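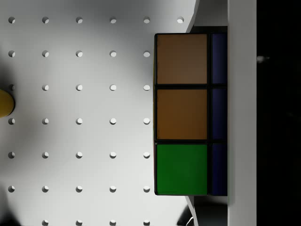

Hanging pegboard in a rental, no drilling allowed? Moved into a unit in Prerell in November and the lease says no new holes in any wall, full stop. Bond is big enough that I don't want to argue. I've got a heap of craft gear and some hand tools that live in tubs under the bed and I'm over it. Been looking at white pegboard, the kind with small round holes in a regular square grid, so hooks can go anywhere and I can shuffle things later. Spare room is 2 metres wide on the only free wall, door on one side, heater on the other. Plasterboard, painted, a bit chalky. Adhesive strips? Lean it? Budget 200 all up incl hooks. Also does the colour matter, will white look filthy in a month. Cheers
posted by Sima, evening

drudamance_shed
Don't do strips on chalky paint. Did it in my last place, the whole lot came down at 3 in the morning and took a strip of paint with it, which is the exact thing you're trying to avoid. Lost some of the bond over it too.

What I'd do is make a freestanding frame. Two uprights in pine, a crosspiece top and bottom, feet going out to the front so it can't tip. Screw the board to that. Put spacers behind — you need a gap at the back or the hooks won't go in, everyone forgets this the first time. Offcuts of 19 mm pine are fine, or rubber washers stacked up. Felt pads on the feet so you don't mark the floor.

Heavy stuff down low. Hammers, clamps etc. Light stuff (scissors, tape, thread) up top. Keep it well clear of the heater, and don't block the door obviously.

Cost me 66 dollars for timber and screws, board was extra. Hooks add up quicker than you'd think so get a mixed bag, not singles. Check the hole size on the board before you buy hooks as there's more than one size and they wobble if its wrong.

White is fine. Mine gets grubby round the pliers, wipe with sugar soap, done.

Cadis
Agree with most of that but for a light load you can skip the frame. Stand the board on top of a low bookcase or desk and clamp it to the back edge. Mine is 1000 mm wide, sits on an old desk, hasnt moved. You still need the gap behind it, so pack it out where the clamps go.

Wouldn't trust that with tools though. Paper, ribbon, yarn, yes. Power drill, no.

Also ask the agent. Mine said yes to four screws as long as I patched and painted when I left. Get it in an email.

prerell_pete_no2
just use tubs with labels mate. pegboard collects dust and you end up with half the hooks empty anyway

Sima
Thanks all. Going the frame, and will email the agent as well just in case. Hadn't thought about the gap at all, woud have stuffed that up completely.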